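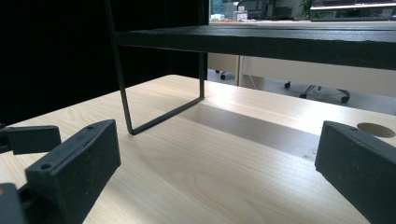 Carol Tindall did not believe in the Bollau ghost. She had rented the upstairs room for ten years and the only thing that had ever moaned at night was the pipe.

"It took my ring," said Declan.

"You lose a ring every May."
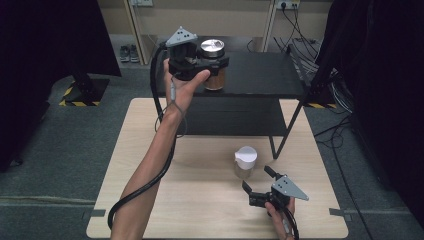 He wanted to hire a man from Dinsa who charged by the hour and brought his own bell. Carol asked what the bell did. Declan said it made them leave.

"And how would you know?"

He thought about it. Overhead, the pipe started up.

"Twenty bucks," she said, "and I'll ring it myself."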